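Notes from the Dimwood Kitchen: Fruit, Plates and the Late Spring Table

The fruit table at Dimwood is back for the season. It opens at 7:30 in the morning and stays open until the lunch service starts, and it will run through the end of June. For anyone who joined after last year, the idea is simple. Fruit goes out on a table with plates next to it, you take what you want, and you bring the plate back to the gray tub by the sink.

Last season we went through 267 pounds of bananas and 162 pounds of strawberries. Apples and oranges came in well behind. Amancay Rivadeneira, who places the orders, has used those numbers to change what we buy. We will get bananas twice a week and strawberries three times a week in smaller amounts. Apples will come once a week, and oranges are off the list until fall.

The smaller strawberry orders are the main change. Last year they came in one large delivery, and by the third day we were sorting through them and throwing out the soft ones. Arben Grgić kept a record for a month and found that 78 percent of what we threw away was strawberries. The new supplier, Mocanu, delivers before seven and will take back unopened flats the same day.
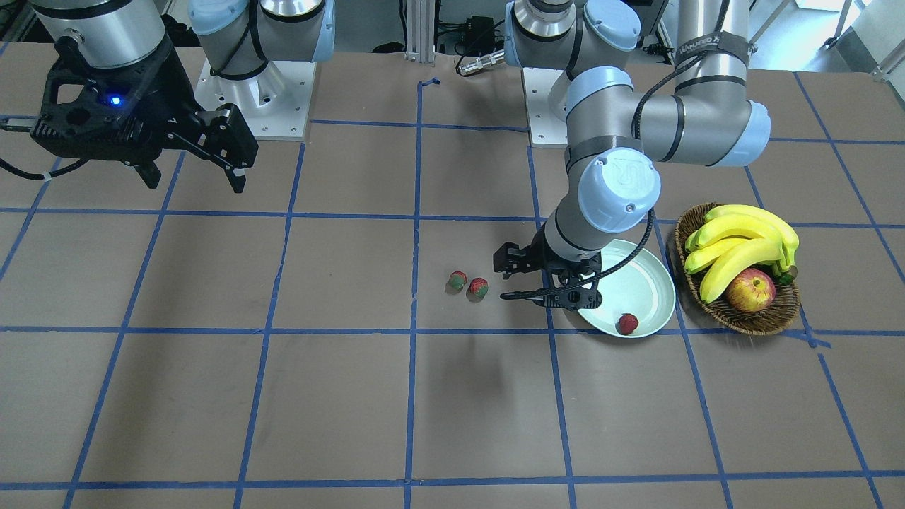 Setting out fruit takes a few minutes if the table has been cleared the night before. Wipe the surface, let it dry, and bring the fruit out of the walk-in last. Keep the plates close to the fruit. When fruit and tableware are grouped together toward one side of the table, the rest of the top stays free, and people have somewhere to set down a bag or a cup. Last year we spread everything along the whole length, and the result was a slow line with people reaching across each other. Gavin Carnegie suggested the tighter arrangement in March and we have kept to it. If you are on the morning rota, please set it up the same way each day so people know where to look.

A few points on the fruit itself.

Bananas go in a basket and not in a bowl. Air gets around them and they bruise less on the bottom. Put the bunch in whole and let people pull off their own. Once they are separated, the stems dry out and the ends start to split. Greener bananas stay in the box in the dry store until the first bunch is nearly gone. Do not put them in the walk-in. The skins turn brown in the cold and then people leave them alone, even though the inside is fine.

Strawberries should be washed just before they go out. Leave the tops on. They hold up longer that way, and the leaves give people something to hold. We had a discussion about this in the spring meeting, with a few people asking for them to be trimmed and halved. We tried it for a week. The halved berries had gone dull and watery by ten, and about a third of them came back to the kitchen. Whole berries with the tops on are what we will be serving. There is a small bowl for the tops next to the napkins.

Pick over each flat as you wash it. Anything with a soft spot goes in the container marked JAM, which lives on the second shelf of the freezer. Anything with mold goes in the compost, along with the berries touching it.

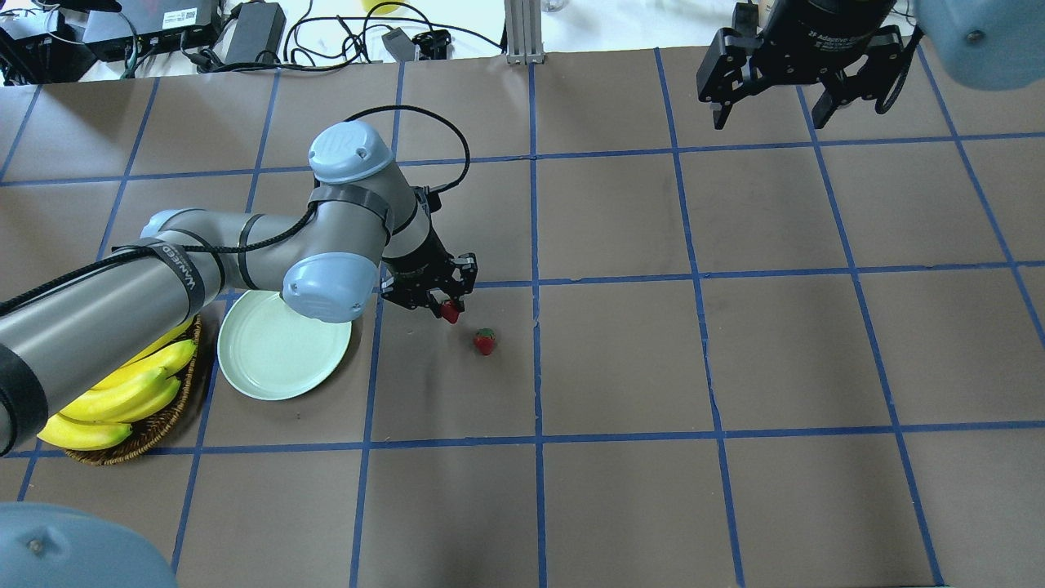 Apples can go out unwrapped, washed and dried, stem up. There is a corer in the top drawer for anyone who wants one. Please rinse it right after using it and put it back in the same drawer. We lost two last year and replaced them both.

On plates, we are using the small ones only. The dinner plates are needed for lunch, and when they get used at breakfast the lunch crew ends up washing them in a hurry. Marlina Sutanto went through the cupboard last month and pulled out everything chipped. She has ordered replacements from Edico, which should be here before the end of the month. Until they come we are a little short, so plates left in offices or upstairs are a real problem. If you find one, bring it down. It does not matter whose it was.

We are also going to stop putting out paper plates as a backup. We bought 2000 of them two years ago for the Brarkalstead open house and used them up much faster than planned, mostly on ordinary mornings when the real plates had not come back. When the small plates run out, the choice will be a napkin or a short wait.

Brigitta Kuster is looking for two more people for the morning rota. The work is about twenty minutes, starting at 7:10, and you would be on once every two weeks. You do not need a food handling card for whole fruit, but you do need to read the one-page sheet on washing, which is pinned inside the door of the dry store. Brigitta will go through it with you on your first morning.

A reminder on allergies. One member of the second-floor team has a serious reaction to kiwi, so we do not buy it, and we ask that you not bring it in to share. If there is something else we should know about, tell Amancay and she will add it to the list on the walk-in door.

Several people have asked if they can take leftover fruit home. Yes, after the lunch crew has taken what it needs. Whatever is left at two in the afternoon gets moved to the counter by the back stairs, and you can help yourself from there. Please do not take from the table itself with this in mind. We had some mornings last year when the bananas were gone by eight and then turned up in desk drawers.

The jam will be made once the freezer container is full. Last year's batch used berries from the whole season and filled 31 jars. Arben has asked for clean jars with lids that fit, any size up to a pint. Leave them in the crate under the coat hooks. Jars that held pickles or anything with garlic are not useful, as the smell stays in the lid.

Requests for other fruit can go on the sheet next to the kitchen phone. Melon has been asked for most often. We can do it if someone is willing to cut it, and so far there is one name on the sheet. Cherries should be possible in June if the price comes down. Amancay will check with Mocanu and put a note on the board when she has an answer.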